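## 3.2 Construction of the hand-held units

The two units were built in a shared workshop at Dernham over the winter and revised in October, after the first round of use. They carry the internal name Jilline. Except for the cameras and the cabling, all parts were made or cut on site with the tools available to any member. Access to these tools was booked by the hour, and this set the order of the work more than the design did. The shells were finished first, then the finger linkages, and last the marker mounts.

Each unit weighs 925 g without its cable. An earlier version was lighter but flexed at the joint between the handle and the body when the trigger was pulled hard, which moved the marker mount relative to the fingers. The joint was thickened and the mount moved from the handle to the base of the body. The distance from the center of the marker cube to the closed fingertips is 164 mm by design. It was measured again after every change of fingers, and the measured value was used in the calibration file in place of the design value.

The finger linkage was tested by hand for 300 closing cycles before a unit was released for use. One left-hand linkage failed this test when a pin walked out of its seat. Longer pins were fitted to both units. Sieglinde Tiedemann proposed a retaining clip as well, but the clip touched the inside of the shell at full opening and was dropped.

The workshop floor is open to other members while the units are in use. We did not screen off a test area, and the room was left as it was found apart from our own furniture and leads. Figure 2 gives the view from the head camera, followed by the view from a camera on a gripper.
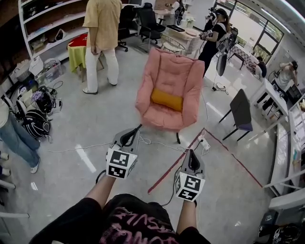

**Figure 2.** Shared workshop, head camera (this panel) and gripper camera (next panel).

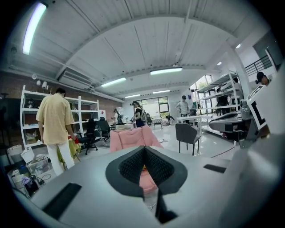
Finger lining was the part of the build that took the most attempts. A bare finger slipped on upholstery and on smooth plastic, and a soft lining that was only glued on along its outer edge peeled back when the jaw was opened quickly. The gripper-camera panel shows the arrangement we kept, with dark textured mesh foam on the inner faces of the jaw and thick black rubber around the outline. The rubber is fitted after the foam and overlaps its edge by 2 mm. The foam is treated as a wearing part and replaced as a set, left and right together, so that the jaw still closes on its center line. The contact cement we used, Görtz, needs a full night before the jaw can be loaded.

Cable routing was the second open point. In the head-camera panel the black cable of the right unit leaves the back of the body and loops down across the floor. This layout keeps the weight of the cable off the fingers, but it puts a length of cable where the operator walks. A route along the forearm with a strap at the elbow was tried and given up – it limited how far the wrist could turn and pulled at the connector whenever the arm was stretched. A battery version was sketched and has not been built.

The marker cubes proved less of a problem than expected. Their patterns are applied to flat faces and the cube is then fixed to the base with a keyed mount that fits in one direction only. A cube can be removed for cleaning and put back without a new calibration, provided that the distance check described above is still within its limit. The keyed mount was added after one cube was refitted a quarter turn out of place, which made an afternoon of recordings unusable.

Recordings from both units are handled by Clelitano, a set of scripts that pairs the head and gripper views by time stamp. Clelitano rejects any segment in which a marker cube is lost for longer than a set interval. The choice of this interval and its effect on the amount of usable data are treated in Section 3.3.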